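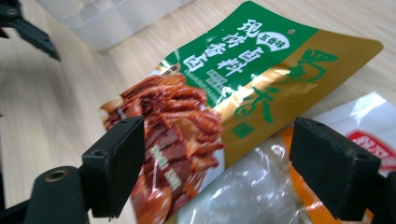 A shiny green and gold snack package.

Why Do Snacks Come in Shiny Packages?

Air, light and damp can make food go stale. Many snack packages are made of thin layers pressed together. One layer may be a very fine coat of metal. It helps keep light and air out, and it makes the package shine.

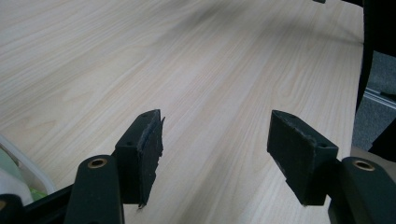 A light tabletop with a wood-grain pattern.

Crumbs left on a table soften as they take in water from the air. Ask an adult before you open a package, and close it well afterward.

Kanora Food Learning Center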